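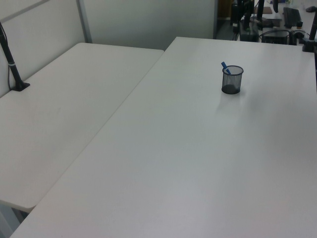
# Looking after the instruments between rehearsals

Every December, when the carol dates and the pub gigs all land in the same two weeks, my inbox fills up with the same few questions. The fiddle won't hold its pitch, the whistle has gone wheezy, somebody's drum sounds like a wet cardboard box. So I've gathered up the household side of keeping folk instruments happy, mostly things you can do at the kitchen table with what's already in the drawer. I play in a loud sort of folk band and I am no luthier, so for cracks, loose braces and anything structural, please go and see a real one!

## Dry rooms and wooden instruments

Winter heating is the big one. The air in our house gets dreadfully dry once the radiators are on, and I start keeping an eye on things when the gauge drops near 40 percent. A cheap humidity gauge inside the case tells you more than one on the wall, and they do drift, so it's nice to have two and let them argue.

For a case humidifier you can punch holes in the lid of a travel soap box, put a piece of damp kitchen sponge inside, and tuck it in by the headstock. Wring the sponge out hard, then wring it again. It should feel barely damp, and nothing should ever drip. Check it when you change the strings or whenever you think of it, and swap the sponge if it smells of anything at all.

Don't hang a mandolin over a radiator. I know it looks lovely there. Ours hung over one for a whole winter and the frets began to poke out at the edges like little teeth.

## Pegs that slip, pegs that stick

Wooden fiddle pegs shrink in dry weather and let go, usually in the night. Take out one peg at a time so the bridge stays standing, rub a bit of peg compound on the two shiny bands where it touches the pegbox, and turn it back and forth a few times before you bring the string up. If you have no compound, plain blackboard chalk helps a slipping peg and a dry sliver of bar soap helps a sticky one. Go easy on the chalk. Push gently inward as you turn, and wind the string so the last turns sit close to the wall of the pegbox.

Hurdy-gurdy people will want all of this too, and more patience than I have.

## Rosin, and where it ends up

Rosin dust is easy to wipe off the same evening and miserable to get off a year later. Keep one soft cotton cloth for the strings and a separate one for the body (old T-shirts are perfect, cut away the seams). I used Resix for years and have lately gone over to the Lernari dark cake, which suits a cold room better to my ear, though our other fiddler can't stand it.

No alcohol on varnish, please, not even a dab on a cotton bud. If there's a crust under the strings, leave it for the repair shop.

## Whistles and other wet things

A tin whistle that goes thin and breathy after 8 tunes usually just has moisture in the windway. Cover the window with a finger and blow sharply. At home, a drop of dish soap in lukewarm water, run through and left to dry, keeps it from clogging so quickly. Check first that yours hasn't got a wooden block in it, and if it has, keep it well away from the sink.

Warm the whistle up in your sleeve before you play. The tuning settles much sooner, and your bandmates will be kinder to you.

## Frame drums

Goatskin goes slack in damp air and tight in dry. For a slack head, rub the skin briskly with your palm until it warms up, then let it rest and try it again. A hair dryer is tempting, and I've seen what one does to a glued edge. If your drum has tuning screws, back them off before you put it away in a heated room.

## Cables and the rest of the loud half

We plug in for the second set, so there are cables too. Coil them over-under, tie them with a scrap of hook-and-loop tape and put a band of colored tape on both ends, one color per player. Sticky cables come clean with a cloth and warm soapy water as long as you stay clear of the plugs.

Old gig bags smell, there's no polite way around it. Vacuum the lining, sprinkle baking soda, leave it overnight and vacuum again. My Samarakoon bag has been through this treatment more often than it deserves and the zipper still runs, with a little candle wax on the teeth now and then.

Spare strings go in a freezer bag with the air pressed out, and I write the month I bought them on the outside.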